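Section 3. Planning the Purchase

Complete this section before you ask for a quote. It covers the arm, the gripper, the simulation license and the test kitchen layout. Wiring and first power-up are in Section 4.

3.1 Decide what the arm has to reach

1. List the tasks in plain terms: take a cup out of a cabinet, set it on the counter, close the door.

2. For each task, write down the height of the surface and the depth of the cabinet. Measure depth from the front edge to the back panel, with the door open.

3. Run the tasks in the Rirnidum simulator with the arm size you expect to order. Use the gripper view as well as the room view. The room view will not tell you how much space is left beside the fingers.

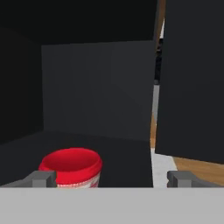
Cherry Mae Gatchalian: We planned from the room view only and ordered the short arm. It reached the cup fine but there was no space to open the fingers once it was inside the cabinet. Changing the order cost us a restocking fee and most of November. Run the gripper view first and budget after that.

4. If the open gripper is wider than the gap between cabinet walls and object, quote the narrow fingers (part list, page 2). They fit the same mount.

Note: The simulator does not check cable clearance. Add the cable allowance from the Demside data sheet by hand.

3.2 Set the budget lines

Keep these as separate lines. Suppliers often combine them, and a combined price is hard to compare.

1. Arm and controller. Ask whether the base plate is included.

2. Gripper and one spare set of fingers. Allow 800 dollars for the spare set and mount screws.

3. Simulation license. The Rirnidum license is sold per seat, per year. Two seats are enough for most kitchens.

4. Installation and first calibration. Allow 3,000 dollars if Aebischer does the work on site. If your own staff will do it, enter their hours on this line. Do not leave it blank.

5. Replacement objects. Cups, plates and utensils get dropped. Put them under consumables so they don't need a separate approval.

Caution: Do not order the arm before the base position is fixed. The base plate is drilled to match the floor or the bench, and a drilled plate can't be returned.

3.3 Check the layout with everything in place

An empty test kitchen makes any arm look big enough. Load the counter in the simulator the way it will be used, with food, dishes and a vase if there is going to be one, and open the cabinet doors. Then repeat the tasks from 3.1.

1. Place the base in front of the lower cabinets. Confirm that drawers you need during testing can still be opened.

2. Move the arm to the upper shelf with an object in the gripper. Check the elbow on the side away from the shelf. It swings out farther than most people expect.

3. Look for anything on the counter under the path of the arm. Move it, or enter it as an obstacle.

4. Save the layout and attach it to the quote request.

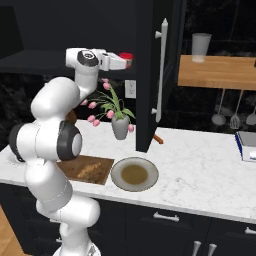
Figure 3-2. Arm at the upper shelf, counter loaded, cabinet door partly open.

Note: If you plan to add the Emness rail later, leave its full length clear now. Retrofitting it means moving the base plate.

3.4 Before you send the request

Check that the reach figures, the finger type and the saved layout all refer to the same arm size. Requests with mixed sizes are sent back. Prices in this section were last checked 27 July 2020 and do not include shipping or tax.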